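In praise of the big scuffed bin

I have owned, at last count, 13 storage systems for my kids' building blocks. Drawstring mats, stacking tubs with snap lids, a canvas cube that slumped like a tired dog, a very handsome set of drawers with a label for each colour. I loved every one of them for a week! And then I'd be on the floor at bedtime again, picking blocks out of the rug and wondering why I had paid good money for the privilege.

So I want to make the case for the open metal bin. Big, grey, no lid, no dividers, sloping sides. The kind of thing you'd sooner expect in a workshop than in a family room.

My own conversion came at the Skemmont swap shed, where I paid far too little for one and then had to work out how to get it home. It went down beside the couch, the blocks went in, and that was that. The kids took to it straight away. A sloping wall is a marvellous thing – whatever you toss at it slides down to the bottom, and a four-year-old with terrible aim suddenly becomes a tidy person.

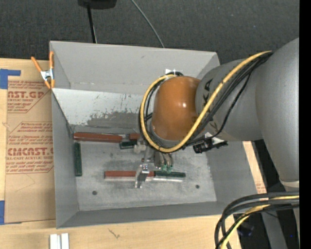
I'm also very fond of wear. Scratches, flecks, a patch where the pale surface has gone and the darker grey shows through – to me that's a bin you can stop worrying about. The snap-lid tubs made me nervous. One cracked corner and the whole set looked shabby, and I'd catch myself telling the children to be gentle with a box, of all things. You can't be ungentle to metal in any way that matters on a rainy afternoon.

People will say it's noisy, and it is. A wooden block hitting a steel floor from standing height is a sound you feel in your fillings. My neighbour suggested a bit of felt in the bottom, and I tried it for a while, but the felt bunched up and collected crumbs and I've gone back to the clatter. I rather like it now. It's the sound of things being put away.

The other complaint is about sorting. Shouldn't the reds live with the reds and the greens with the greens? I used to think so, and I had the labels to prove it. But children don't build by colour, mine don't anyway, and rummaging is half the fun. Put a few reddish blocks and a few dark green ones on the same grey floor and you can spot the one you want at a glance. A low front wall helps too, so little arms can get right in.

Try one before you buy another set of drawers. Check the edges with your hand first, and if you live upstairs from someone, maybe bake them something.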